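Direck Support / Appellate filing / Ticket 659
Subject: Notice of appeal shows as "received" but not "filed"
Opened by: Maricruz Jaramillo
Site: Grurnum Court of Appeals
Priority: High (changed from Normal by requester)
Status: Open

Maricruz Jaramillo, Monday 9:12 am
We submitted a notice of appeal in a criminal matter through Direck on Friday afternoon. The portal gave us a green check and the word "received." The clerk's counter says they have nothing in their queue. We have a 30-day window from entry of judgment and it closes this week, so please don't send me the article on clearing my browser cache. I have read it and I cleared the cache before I opened this.

Direck Support, 9:40 am
Hello Maricruz, thank you for contacting us. "Received" means the envelope reached our server. "Filed" means the court has accepted it. The delay is normally on the court side. Could you please clear your cache and check again?

Maricruz Jaramillo, 9:48 am
Cache cleared, third time. Same result. If the delay is on the court side, why can't the clerk see the envelope at all? She searched by case number, by my bar number and by the name of the defendant. A slow review queue would still have my envelope sitting in it.

Direck Support, 10:31 am
Thank you, we have passed this to tier two. Please confirm the number of pages and the software used to make the PDF.

Maricruz Jaramillo, 10:37 am
Notice is two pages. Attached to it are the judgment and the sentencing transcript, 161 pages in all, one PDF, exported from Iltine. Your own limits page allows that. We filed a bigger one in January with the same settings and it went through.

Direck Support (tier two), 11:55 am
We see the envelope. The log shows error 112 at handoff, "bookmark target missing." Iltine exports sometimes write bookmarks that point to pages the court's intake server can't resolve. Please flatten the PDF and submit again.

Maricruz Jaramillo, 12:06 pm
So it failed on Friday and your portal showed me a green check anyway. I'd like that in the ticket in plain words. I'm also not convinced by the bookmark explanation. The transcript has four bookmarks and every one of them opens the right page in two different readers. What I do see is that the lower court case number in the Direck form has a trailing letter, and your form dropped it when I came back from the fee screen. It does that each time. I just tried it with a dummy draft.

Direck Support (tier two), 1:20 pm
We could not reproduce the dropped letter. What browser are you on?

Maricruz Jaramillo, 1:24 pm
Two browsers, two machines, one of them at home over lunch. Go to fees, click Back, look at the field.

Direck Support (tier two), 2:02 pm
Reproduced, thank you. The field is cut to its old length on return. We are raising this with Sala, who maintain the court intake connector. We still recommend flattening the PDF.

Maricruz Jaramillo, 2:45 pm
Resubmitted without touching the Back button. I did not flatten the PDF, on purpose. Status went to "filed" at 2:41 and the clerk has it on her screen. Draw your own conclusion on the bookmarks.

I am not closing this. I need a letter confirming Friday's submission time in case the other side argues about the date, and I want to hear from Sala when the field is fixed. "Soon" is not a date I can give a client.

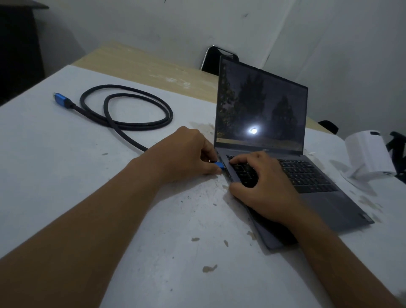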